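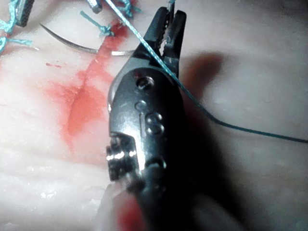 Simple interrupted suture

The simple interrupted suture is a method of closing a wound with a row of separate stitches, each one passed through both edges, tied, and cut. It is one of the oldest and most widely used stitches in surgery and is usually the first that students learn. It is taught on practice pads, on animal tissue, and later under supervision on patients. The stitch is used on skin, and also on fascia, bowel, and other deeper layers, with changes in spacing, thread, and knot.

Contents
1 Description
2 Materials
2.1 Needle
2.2 Thread
2.3 Needle driver
2.4 Practice pad
3 Placing the stitch
4 Tying
5 Spacing and tension
6 Comparison with other stitches
7 Teaching
8 Common faults
9 See also

Description

Each stitch forms a closed loop. The thread enters the skin on one side of the wound, passes down and across the gap, and comes out on the other side at the same distance from the edge. The two ends are tied on the surface and the knot is pulled to one side so that it does not lie on the cut itself. When seen from the end, a well-placed loop is as wide at the bottom as at the top, or slightly wider. This shape turns the edges a little outward, a result called eversion. As the scar flattens during healing, slightly everted edges tend to settle level with the skin around them.

Because the stitches do not depend on one another, a single one can be taken out or replaced without loosening the rest. A wound that collects fluid can be opened at one point. The cost is time and knots: every stitch needs its own knot, and every knot leaves a small amount of extra material in or on the wound.

Materials

Needle

Most needles used for the stitch are curved and made of stainless steel. Curvature is given as a fraction of a circle, with three-eighths and one-half being common. A needle has three parts: the point, the body, and the swage, where the thread is attached. On a swaged needle the thread is crimped into the blunt end at the factory, so needle and thread pass through the tissue as one piece of nearly even width. Older eyed needles are threaded by hand and pull a doubled strand through the hole.

Cutting and reverse cutting points are used on skin. A reverse cutting needle has its third edge on the outside of the curve, away from the wound, which lowers the chance of the thread tearing through toward the edge. Taper points are used on softer tissue such as bowel.

Thread

Suture thread is sold as monofilament, a single smooth strand, or as braided multifilament. Braided thread is softer, lies flat, and holds a knot with fewer throws. Monofilament slides through tissue with less drag and has no gaps between fibers for bacteria to lodge in, but it is springy and needs more throws to stay tied. Threads are also divided into absorbable and nonabsorbable types. Nylon and polypropylene are common nonabsorbable choices for skin.

Many threads are dyed blue, green, violet, or black so that they stand out against tissue. Undyed thread is preferred under pale skin, where a dark strand may show through. Size is written in zeros: 4-0 is finer than 3-0, and 6-0 is finer still and often used on the face. Beginners are generally started on 2-0 or 3-0, which is easy to see and hard to break.

Needle driver

A needle driver, also called a needle holder, is a locking clamp with short jaws. The inner faces of the jaws are serrated or cross-hatched to stop the needle from turning. Hand-held patterns usually have ring handles and a ratchet that locks in steps, though some are held in the palm. A general-purpose driver for skin is often 15 or 16 cm long. Longer instruments are used deep in the body, and the drivers made for keyhole and robot-assisted surgery carry small jaws at the end of a long shaft.

The needle is normally gripped near the tips of the jaws, at a right angle to them, one-half to two-thirds of the way back from the point. Gripping on the swage can crush or bend it. Coarse jaws can fray fine thread, and for this reason the working part of the strand is not held in the driver; only the short end, which will be trimmed, is grasped firmly.

Practice pad

Practice pads are flat blocks of soft material, commonly silicone, that stand in for skin. Simple pads are a single slab. Layered ones have a thin tough top for skin, a softer layer for fat, and a firmer base, sometimes with mesh between them so that stitches do not pull out. Some are sold with cuts already made and others are left whole for the user to cut. The Relov pad, used in several teaching programs, is a three-layer type with a replaceable top sheet.

Pads wear out along the cuts. After repeated use the holes join up and the edges no longer hold tension. Pig's feet and chicken thighs are cheap alternatives and feel closer to living skin, but they need cold storage and proper disposal.

Placing the stitch

The needle enters the skin at a right angle, commonly 5 mm or so from the edge on the trunk and limbs and much closer on the face. The wrist is turned so that the needle follows its own curve. Pushing it straight forward bends the needle and makes a larger hole. The point may be brought out in the middle of the wound, released, and regripped before it is passed through the second side, or both sides may be taken in one pass if the needle is large enough and the wound narrow.

The far edge is steadied with toothed forceps, used lightly. The needle is then drawn out along its curve and the thread pulled through until a short tail is left, 2 to 3 cm in most teaching. A longer tail gets in the way of the knot and wastes thread.

Tying
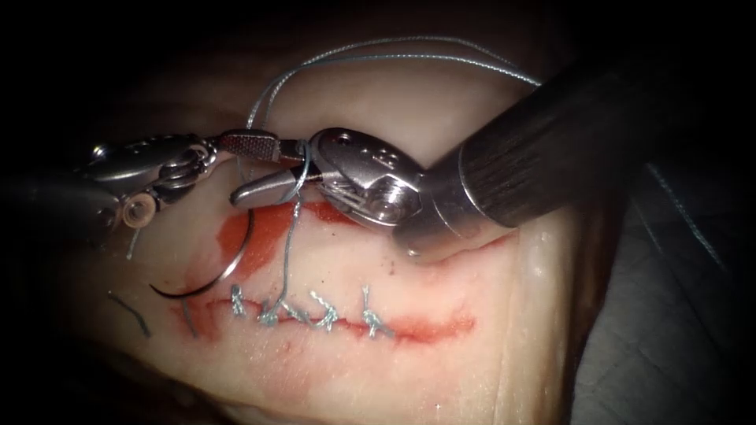

The instrument tie is the usual way of finishing the stitch on skin, since it uses little thread and needs no change of tools. The long strand is wound around the jaws of the driver, the jaws take hold of the short tail, and the tail is drawn back through the turns to form a throw. While this is done the long strand forms an open loop over the wound, as the grayish-blue braided thread does here, with part of it wrapped around the jaw tips where the two instruments meet. A second length drops from the same point to the incision, to the second stitch from the left in a row of four. Keeping the loop wide and clear of the jaws makes the turns easier to see, and the same motion is used whether the driver is held in the fingers or worked at the end of a shaft.

The first throw is often doubled, making what is called a surgeon's knot. The extra turn adds friction and helps the throw stay in place while the next is made. The second throw is wound in the opposite direction and the ends are pulled to opposite sides, which squares the knot. If every throw is wound and pulled the same way, the result is a granny knot or a sliding knot, and either may loosen.

Three or four throws are usual for braided thread. Monofilament may need five or more. The ends are cut to leave short tails – long enough to be grasped at removal, but not so long that they catch in the next stitch.

Spacing and tension

A common rule is to set the stitches as far apart as each one is wide. A stitch that enters 5 mm from the edge and leaves 5 mm from the other is therefore placed 1 cm from its neighbor. Closer spacing is used on the face and over joints.

A wound may be closed from one end to the other, or by halves, with the first stitch in the middle and each later one dividing a remaining gap. Closing by halves is preferred where the two sides differ in length, as it spreads the slack evenly and avoids a bunched fold of skin at one end, known as a dog ear.

The edges should touch without blanching. Skin swells after injury, and a stitch that looks snug when tied may be tight the next morning. Tight stitches cut off blood flow at the edge and leave crosswise marks.

Comparison with other stitches

Running suture. One thread is used for the full length and tied only at the ends. It is faster and spreads tension evenly, but a break at one point can loosen the whole line.

Vertical mattress. A deep, wide bite and a shallow, narrow bite are taken in the same stitch. It everts the edges strongly.

Horizontal mattress. Two side-by-side bites are joined by one knot. It is used for wounds under tension and on fragile skin.

Subcuticular suture. The thread runs within the dermis, out of sight, and leaves no crosswise marks.

Teaching

Courses usually begin with handling the driver, then loading the needle, then single passes through a pad without tying. Knots are often learned separately on cord tied to a board or a chair back. The Donidness skills program has its students place 34 stitches on a pad before moving to animal tissue, with the first 16 done on straight cuts. The Gebreyes checklist, another local method, scores the entry angle, bite width, knot, and tail length of each stitch and lets the grader write in the margin. The Rakel workbook prints its cuts at full size so that spacing can be marked in pen before starting.

Common faults

Unequal bites. One edge rides higher than the other, leaving a step in the scar. The stitch is removed and placed again.

Shallow loops. The surface closes but the deeper part does not, and the edges roll inward.

Knot over the wound. The knot presses on the cut and traps debris. It is drawn to one side before the ends are trimmed.

Bent needle. Usually a result of pushing in a straight line or gripping too far from the point. A bent needle is replaced and not straightened.

Slipped first throw. The edges part before the second throw is down. A doubled first throw, or an assistant holding the edges together, usually prevents it.

See also

Mattress suture
Needle holder
Square knot
Surgeon's knot
Wound closure strips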